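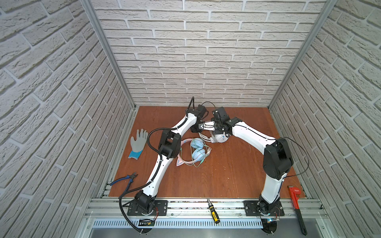

Unit 6: Evaluating a Packaged Two-Arm Cell
Course handout, Automation Equipment Selection
Prepared by Liya Woldegiorgis. Lab section: Kiros Adugna.

6.1 Scope

This unit covers the Trelus bench cell as a purchased product. Earlier units dealt with building a cell from parts. The questions are different when the arms, rail, enclosure and control software arrive on one quote, and the buyer has to decide what to test before signing.

The reference offer for the unit is the one from Millanard, the reseller. It has three lines: the base kit, the Brurkov software license (one year, renewable) and an optional service plan. Bring your copy of the quote to the lab.

6.2 Terms used in the quote

Cell: both arms, the rail they mount to, the tabletop and the walls.
Reach overlap: the part of the tabletop both grippers can get to.
Handoff: transfer of an item from one gripper to the other without setting it down.
Cycle: one complete task, start pose to start pose.
Assist: any time a person reaches into the cell during a cycle. One assist voids the cycle.

The quote uses "cycle" and "operation" for the same thing in different places. For this course, use "cycle."

6.3 What the data sheet leaves open

The data sheet gives payload and reach for each arm alone. It gives no figure for the pair. Two arms on a common front rail share the middle of the table, and the controller has to keep them from touching. How much speed is lost there depends on the task. Ask for a handoff time measured at the center of the overlap and another measured toward the back wall, where both arms are more extended.

The sheet also says nothing about flexible items. Payload is stated for a rigid block. A cord adds very little weight, but it can catch on a gripper, a tool or another item, and the force at the wrist then has no relation to the weight lifted.

6.4 Choice of test items
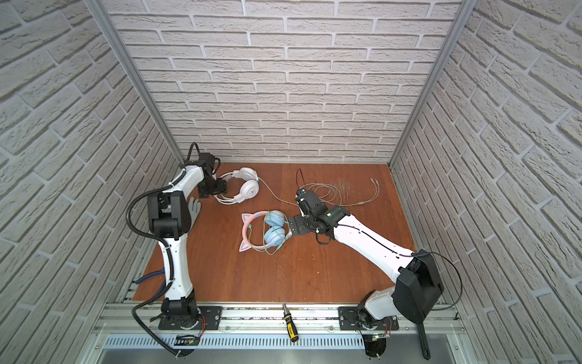

Test items should be chosen to expose the limits of the product, and the buyer should choose them. Vendors tend to propose blocks and bottles. Headphones are a better choice for a cell of this type: the shape is open, and the cord moves on its own. A white over-ear pair with a thin cable and a pink and light-blue pair with cat ears give two different grasp problems on the same table. The cat ears stand out from the headband, so a grasp planned for a plain band may not suit both. Score the two items separately and do not average them.

Items that are not part of the task matter too. A glove or a hand tool near the work is normal on a real bench. Record what was there and where, and leave it in place for the full run.

6.5 Acceptance run

The course run is 1000 cycles, split evenly between the two items. Wondimu Kumsa ran the procedure in June and logged 831 clean cycles. Of the rest, 29 were voided for an assist and the others were faults. Assists and faults go in separate columns. A high assist count usually points to the task setup, a high fault count to the product.

Log for each cycle:
Item
Start and end time
Arm that made the first grasp
Handoff (yes or no)
Result: clean, assist or fault
Fault code, copied exactly

6.6 Service plan

The plan covers joints, grippers and control boards. External cables are listed as wear parts and are excluded. Get the price of a cable set in writing before comparing plans. The Wako plan in the Unit 5 packet includes cables and costs more per year.

6.7 Assignment

Write a two-page recommendation: buy, buy with conditions or decline. Cite the log for every claim about performance. Submit to Abenezer Abera before the next lab. Questions about the log format go to Kha Ông.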